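Soomro Plush Bed Blanket, Rose Floral

I've been selling bedding long enough to get picky about blankets, and the Soomro is the one I keep putting on my own bed. It's a big, soft, floral thing, very pink, and I know that's not for everybody. If your grandmother had one like it, you already know whether you want it!

Sizes: Twin, Full/Queen, King
Care: machine wash cold, tumble dry low
Ships in: 2 business days

The pile is thick enough that you can skip the comforter in spring and fall. In January I put it over a quilt and sleep like a rock. It's heavier than it looks in the bag (the King is a real armful, so check that your washer can take it before you order), and it hangs well over the side of the bed instead of sliding off in the night. Mine sheds a little lint for the first 3 washes and then quits. Wash it alone those first few times, or your black socks will tell on you.

I also fold all my laundry on it. I dump the basket out, spread each thing flat, smooth it with my hand and fold from there. Shirts don't skate around the way they do on a slick bedspread, and dark clothes are easy to see against the pink — no more losing a navy top on a navy duvet, which I did for years with my old Lundmont. 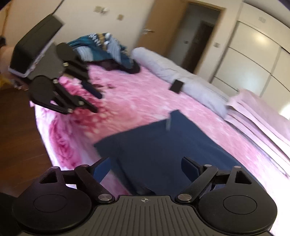 Sleeves in first, then the sides, then up from the hem. I do the big stuff before the small stuff, and a full load takes me 10 minutes if the phone stays in the other room. When I'm done I give the blanket one good shake and the bed's made.

A couple of questions I get a lot. Yes, the flowers are the same size on the Twin as on the King, so you'll see fewer of them on a small bed. No, it doesn't come with matching pillow shams, but the plain Skedach ones in rose are close enough for me.

Returns are fine within 4 weeks, unwashed and in the zip bag. If you need somewhere to keep it over the summer, the large Binwood under-bed box fits the Full/Queen with room for a set of sheets on top.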